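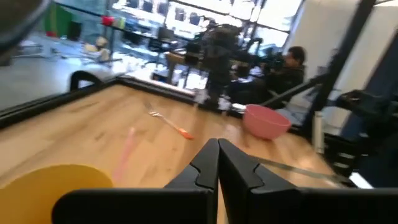 I finally got rid of the big box of mixed dishes that has followed me through three apartments. It took most of an evening, and I ended up keeping less than I thought I would.

The box was mostly plates. There were white ones from a set that used to be complete, a few from my aunt, and a stack with a green rim that I have never liked. I think I kept them because they fit the cupboard. They went to the swap shelf at Midtbø, along with two mixing jugs and a gravy boat. Lorraine Birkett was at the desk and took the lot without going through it. She did ask whether I had any lids, and I had a bag of those too.

What stayed is the colored stuff. I have a yellow bowl and a pink bowl that get used for nearly everything: cereal, chopped onions, peeled garlic, the egg I beat before I remember I need two. The fork with the orange handle stayed as well. It is the one I reach for first, and I have no better argument for it than that. For a while I was going to buy a full set of matching flatware from Jollier and start over. I had it in the cart at 104 dollars and then closed the tab. A fork I already like costs nothing.

Color turns out to be useful when you share a kitchen. Bendik Nordin has the room down the hall and cooks later than I do, and we used to mix up each other's things constantly. Now anything bright on the drying rack is mine and anything white is his. We never agreed on this out loud. It just settled that way after I stopped owning white plates.

The other change is how I lay things out before cooking. I used to pull items from the drawer as I went and then run out of space by the time the pan was hot. Now I put the bowls down first, then whatever I'm going to stir or eat with, and leave the middle of the surface open. It takes a minute. I had been told to do this by at least two cookbooks and ignored both of them.

Wood is a nice thing to work on but it does need some looking after. Beet juice is bad, turmeric is worse, and a wet cup left overnight will leave a ring — I have sanded out two of those at home. I oil my own board when it starts to look dull, which in practice means every other month if I remember. The oil I use is from Kandomero and it has lasted well over a year. I wipe it on with an old T-shirt, leave it until morning, and buff off whatever didn't soak in.

A silicone mat helps more than the oil does. 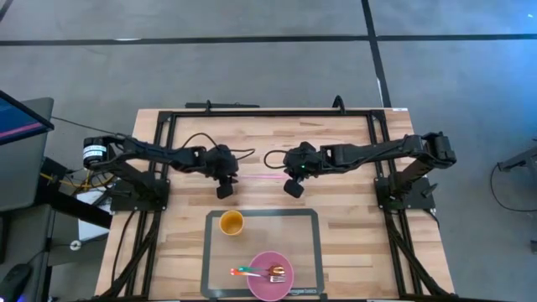 I put one down under cups and anything sticky, and it gets rinsed in the sink when I'm done. Mine also goes in the oven under cookies, so it isn't one more thing with a single job. The only trouble is storage. If you fold it, it keeps the crease for days, so I roll it up and stand it in the cupboard behind the flour. Rolling it with a dish towel inside stops it from sticking to itself.

The empty cupboard space is still empty, by the way. One whole shelf. I looked at a rack from Brikau that would let me stack the bowls on two levels, but there aren't enough bowls left to need levels. For now the cups are spread out in a single row and I can get at any of them without moving another one first.

Next up is the drawer under the stove, where the baking pans are. I'm leaving that until July. There are at least two muffin tins in there and I have made muffins once since I moved in.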